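Keeping a Two-Arm Kitchen Cell Happy: My Shop Tips

I look after one machine. That's my whole job these days, and I like it more than I expected to. It's a two-arm prep cell we call Lostwood, named after the road the old shop was on, and its work is kitchen work: pick up a vegetable, put it on a board, cut it, move on. Rosaura Rengifo set it up before me and left a binder of notes, and I've been adding pages ever since. A few people have asked for the useful ones, so I typed them up over a slow Tuesday.

Start with the counter

Everything the arms know about the world starts with where the counter is, so check that it's level before you touch a single setting. I put a long level down both ways, front to back and then side to side, and shim the feet until I'm bored. Then I lock the casters and check again (locking them always moves something!).

Wipe the counter with plain dish soap and water and dry it with a towel that doesn't shed. I used spray polish exactly once. The cutting board skated like a hockey puck and I spent the afternoon getting the stuff off.

Park the arms before you clean

Send both arms home, hit the stop, and hang the tag on the switch. Yes, even for a crumb. Then take the knife off first and put it in its sleeve, and only after that go in with your rag.

For the gripper housings, a damp cloth and a soft toothbrush do fine. Work the brush along the seams where the shell halves meet. Don't soak anything, and don't blow compressed air straight into a joint. Rosaura wrote that in red pen and underlined it, so I assume there's a story.

Finger pads

Pads wear on the inside edge long before the middle looks bad. Run your thumbnail across them once a week. If it slides without catching, change the pads, and change both sides of the same gripper together. I tried stretching one old pad next to a new one and the arm held everything crooked until I gave up.

Ours are from Correa and come 16 to a bag. Keep the bag closed and out of the window, they go stiff in the sun. A pencil mark on the back with the month it went on saves a lot of guessing later. The set on there now says May.

Knife mount and blade

Snug the mount screws in a cross pattern, a little at a time, with the short-handled driver. The long one makes it way too easy to crank down and strip the thread. I've got one helicoil in there already and I'd rather not have a second.

Touch up the blade before it needs it. A dull knife makes the arm push harder, the pushing shows up as a force fault, and then you spend an hour hunting for a bad sensor that was never bad. My order now is blade, mount screws, cable, sensor. I haven't had to get to the end of that list in ages.

After any knife work, rerun the tool length check. A blade that has been sharpened a few times is a shorter blade!

Try the layout on screen first

Rocío Apaza got me into this habit and I'm a convert. Before I move real things around, I build the same counter in the simulator and let the two arms have a go at it. Eggplant is my favorite test. The skin is slippery, the shape is awkward, and if the tool comes in at a lousy angle you'll see it right away. I keep the produce basket on the left, the board in the center and the big cardboard box on the right, then watch how the right arm comes up at the eggplant from the front of the counter and whether the left one has room beside the basket.

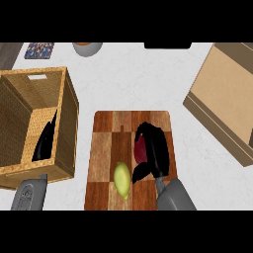 Setting the board and the basket

Once I like the layout on screen, I copy it onto the real counter with masking tape. Tape the corners only. A full outline catches water and turns to mush by lunchtime.

Put a thin rubber mat under the board. Cut it a bit smaller than the board so it doesn't peek out and collect seeds. If the board still creeps, wash the mat - it's nearly always a film of something, and a new mat will do the same thing after a few days.

With baskets, watch the rim. A gripper coming down close to the wall will brush it sooner or later, and woven ones snag. I raise the approach height by 4 centimeters over anything with a rim and lower it again once the fingers are inside. It costs a moment per pick and I've stopped finding bits of wicker on the floor.

Cables and the boring stuff

Leave slack at the wrist. Turn the wrist all the way one direction by hand with the power off, then all the way back, and look at the cable the entire time. If it goes tight anywhere, re-tie it now. Use the soft hook-and-loop ties, and save zip ties for the parts that don't move.

Grease goes in every 3,000 hours on our arms. Yours may be different, so go by the plate on the base. Wipe the fitting before you put the gun on it, and wipe it again after.

The filter in the Fenico cabinet out back is easy to forget. Mine lives on the same calendar page as the pads. Tap it out over the trash, hold it up to a light, and swap it if you can't see through.

Restarting

Run slow first. I do 18 cycles at low speed with nothing on the board, then a few with a cheap vegetable, and I stand there with my hand near the stop for all of them. Coffee goes on the other bench.

Spare pads, the short driver and the knife sleeve all live in the top drawer on the Lurnville side. If you borrow the driver, put it back.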